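Search this book Type a word or page number Go

Chapter 4
Sorting, Stacking, and the Few-Block Table

When I started teaching the block unit in Tultbridge, I had a closet with 558 building blocks in it, and I put out every one I could carry. I thought more was better! The children dug through the pile, knocked things on the floor, and built very little. I spent most of that first November on my knees, fishing bricks out from under the radiator.

It took me an embarrassingly long time to try the opposite. One morning I left the bins in the closet and set out three blocks on a bare table: a yellow-orange one, a green one, and a red one. I figured I'd get five quiet minutes out of it. I got most of the morning, and I've opened the unit that way ever since.

So this chapter begins small. Before we get to bins, sorting trays, or the big group builds in Chapter 5, I want you to spend some time with a plain tabletop and very few things on it. Look at how the blocks are spaced. The green and the red sit close together, like a pair, and the yellow-orange one is off on its own. A child will often have something to say about that before you've said a word (usually that the yellow one is lonely, or in trouble).

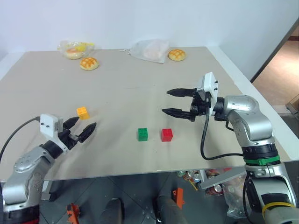
4.1 What Can One Block Teach?

Quite a lot, if you slow down. Pick a single block and put your face near table height, the way a four-year-old does without being asked. A chunky two-by-two brick has four round studs on top, and the studs have open centers. Run a thumb over them. Can you feel the rims? Now look along the sides for a thin line going across. A line like that makes you wonder whether you're looking at one tall brick or two shorter ones pressed together, and I love that question, so I try not to answer it too fast.

I keep a notebook of what children say during this part. By the end of my years at the Lokville center I had 395 entries in it, and a good share of them are about that line. "It has a belt." "It's a house with an upstairs." One boy told me it was where the block bends — it did not bend, but he gave it a very serious try.

If I had to pick one block for this lesson, I'd pick a red one standing on end. The color is easy to talk about, and under ordinary room light one side will look brighter than the other. Children notice this and then argue about it, which is wonderful.
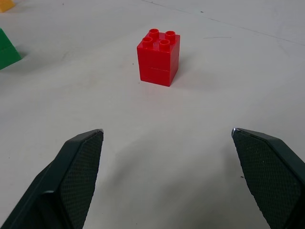

Shadows come up around the same time. A block on a pale table throws a soft gray one, and you don't need a lamp or a dark room to talk about it. Ask which way it points. Ask if the neighbor's shadow points the same way. Then turn the block a little and ask what changed. I used to run this as a formal lesson with a worksheet (the Jara sheets, if you remember those), and I've dropped the worksheet completely.

A word about the table. Pale and plain works best, and a few smudges or scratches won't hurt anything. In Brunen I had a table with a printed road map on it, and the blocks became cars within seconds. Lovely play, but no one looked at a stud all day.

Leave more room between the blocks than seems sensible, too. A reaching hand needs space on both sides of a block before it can close on it, and a crowded table turns every pickup into a spill. We'll come back to grasping in 4.3, where you'll try it yourself with your eyes shut.

Before you read on, find one block, any kind, and write down everything you notice in two minutes. Keep the list handy. You'll need it for the sorting activity on the next page.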